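4. Setting up Sketside on a home router

Last updated Sunday, May 10, 2020 by Pravesh Rampersad

This section is for people who want the whole house going through Sketside, telly and all, instead of installing the app on every device. Only one laptop to cover? Go back to section 3, much quicker.

Before you start

- Your Sketside user name and the router password. Not the same as your account password. It's under My Devices, then Routers.
- A router running Vimunitz firmware, version 11 or newer. Older ones have no OpenVPN page at all.
- A network cable. Don't do this over wifi, you will get dropped halfway.

CAUTION: Save a backup of your current router settings first. Administration, Backup, Save to file. Put the file somewhere you can find without internet.

Steps

1. Plug the computer into one of the router's LAN ports. Turn wifi off on the computer.

2. Log in to the router. Address is on the sticker underneath.

3. Go to Services, then VPN, then OpenVPN Client. Set to Enable. More boxes appear.

4. Download the config file for the location you want from your Sketside account page. Pick the nearest one to begin with, you can change later.

5. Click Import and choose the file. Server address, port and cipher fill in by themselves. Leave them alone.

6. Type in user name and router password. Watch for a stray space at the end if you paste.

7. Set Reconnect delay to 50 seconds. Shorter than that and the server may refuse you for trying too often.

8. Save, then Apply. The router restarts the connection and everyone in the house loses internet for a bit. Warn them.

9. Open the Status tab. You want CONNECTED in green. If it says WAIT, leave it 3 minutes before touching anyting.

NOTE: Sornel boxes supplied by a broadband company are usually locked and won't take the Vimunitz firmware. Put your own router behind the Sornel box and do the steps on that one.
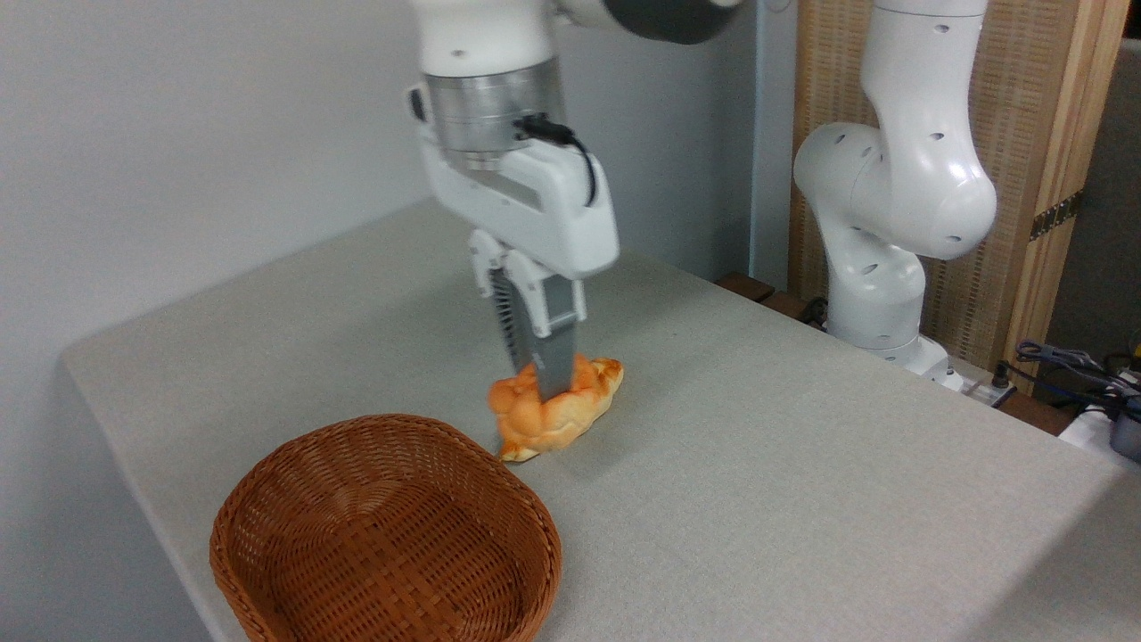 Can I leave some devices out of the VPN?

Use the Bypass list, on the same page as the OpenVPN settings. Add the device's local address, press Save, then restart the device so it picks up the change. Handy for banking apps and catch-up TV that won't play through a VPN.

10. Kill switch. Same page, near the bottom. Tick Block traffic if tunnel is down. Bypassed devices are not affected.

CAUTION: With the kill switch on and a wrong password saved, you have no internet at all. Untick it, fix the password, tick it again.

If it won't connect

AUTH_FAILED in the log: wrong password, nearly always the account one used by mistake.

TLS error: router clock is wrong. Set the time server under Basic Setup and reboot.

Connected but pages won't load: change DNS to the two addresses on your account page. Both of them, not just the first.

Connected but slow: try UDP if your on TCP. Router processors are weak and encryption is hard work for them. The old Abernathy models suffer most. Renewing the key less often won't help much so leave that at 600.

Config files downloaded before December have an expired certificate. Delete, download again, start from step 4.

Still stuck, copy the whole log into a support ticket and mark it for Pravesh Naidoo on the router desk. Take your password out of it first.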